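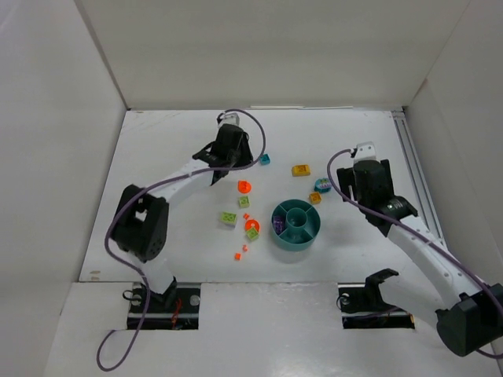 *Small toys and a round teal bowl on a white tabletop.*

# Review: Plelura Home Valuation Report

The Plelura Home Valuation Report is sold to homeowners who want an independent price estimate before listing a property or accepting a cash offer. Our office ordered the standard report, priced at $155, for a three-bedroom house in the Sanard district. The house had been rented for several years and needed a new roof.

## Ordering and delivery

The order form asks for the address, lot size, year of construction and any known repairs. The report arrived by email on Thursday, two business days after payment, and ran to 78 pages. Much of that length consists of county records, which many owners will already have.

## Accuracy

The section on comparable sales is the strongest part of the report. It listed recent sales within a mile and explained each adjustment in plain terms. The living area was given correctly as 2,998 square feet, although the detached garage was omitted. A correction request was answered the same day.
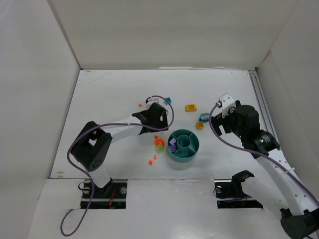

*Toys grouped around the divided container.*

Repair costs were less convincing. The roof allowance was well below the two written quotes we held, and the report did not state its source. The competing Zellis report costs almost $400 – a considerable difference – but includes an inspection visit.

## Recommendation

We recommend the Plelura report to owners of homes in sound condition. Sellers with major repairs outstanding should obtain contractor quotes before relying on the final figure.

**Rating:** 3.5 out of 5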